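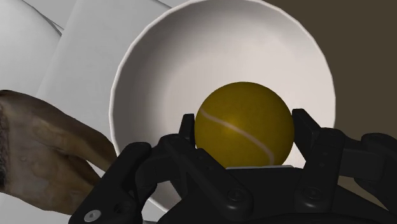
4.2 Picking and placing with the Tarkitz simulation package

We ran the bundled simulator before touching any hardware, and it quickly became our favorite part of the Tarkitz kit. Each episode drops a handful of everyday objects onto a tabletop and asks for one of them to be moved into, or out of, a container. The Flokden controller sees only what the wrist camera sees, plus the joint readings.

Figure 3. Wrist view in the simulator, with the tennis ball between the two fingertips and the white bowl around it.

Close views like the one in Figure 3 are where we expected trouble. The gripper hides part of the lower half of the ball, and the bowl fills much of what is left. An older policy of ours, trained at the Firdale lab on overhead views alone, tended to stall at this range. The policy shipped with the kit handled it very well! Over 1,446 episodes we logged only 70 failed grasps, and 14 of those came from a single object layout that we had set up badly ourselves - the bowl's start position overlapped another item.

Rendering is plain in places. The bowl rim shows its polygons up close, while some of the clutter has a much richer, scanned-looking texture. We worried that a policy might lean on this difference, so we repeated a batch of episodes with the textures shuffled across 8 sets. Grasp behavior hardly changed, and we were delighted to see it.

Setup took one afternoon in May. The scene files are readable text, new objects can be added without rebuilding anything, and the logs open in ordinary tools. Our one real complaint is the contact settings, which are spread over several files and poorly explained. Moldovan's notes on soft contact were a great help here, and we used those values for all the runs reported in this section.

Comments

Úna Hegarty: Were the 14 bad-layout episodes kept in the failure count? I read it as yes but would like to be sure.

gripfan: Nice section. Please share the shuffled texture sets, we'd use them right away.

mk_sim: Same gripe with the contact files - took me until 2 a.m. to find the friction one.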